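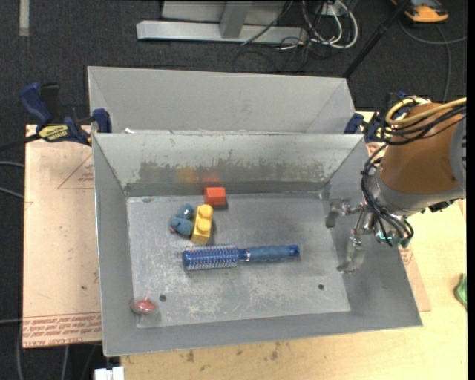 Fundham say the glue line is fine and we are clamping too hard. Their words on the phone: half the pressure, double the time, and stop wiping the squeeze-out with water. Not sure I buy all of it but the last part makes sense, the pale streaks on the Marinho stool seats are right where the rag goes.

12th April

Shop quiet, good day for test joints. Cut 40 strips of ash from the Polusia boards, all off the same two planks. Left them stickered by the window overnight, should of kept them away from the heater, a few had cupped by morning. Used them anyway, cup side in.

Batch A, old way. Full clamp, 40 minutes, wet rag.
Batch B, Fundham way. Light clamp, left twice as long, scraped when rubbery.

Broke them over the bench edge after lunch. A: mostly snapped along the glue, clean and shiny, starved I think. B: 33 minutes into breaking things I had only 2 go at the joint, rest tore wood. One of those was a cupped strip so doesn't count for much.

Streaks: put one coat of the Ruvero oil on an offcut from each. A blotchy already. B even, tho there's a scraper mark I need to sand out.

Still to do
- same again with the walnut, it's oilier
- wipe with spirits first? try on half
- find out what Fundham mean by "light", quarter turn past snug is what I did
- glue bottle dated November, open a fresh one before blaming anything else

If anybody uses the long clamps put them back with the pads ON.

Recent entries
Chair leg tenons, second try
Ruvero oil drying times
Bandsaw drift again
Steam box leaks

Last updated 12 days ago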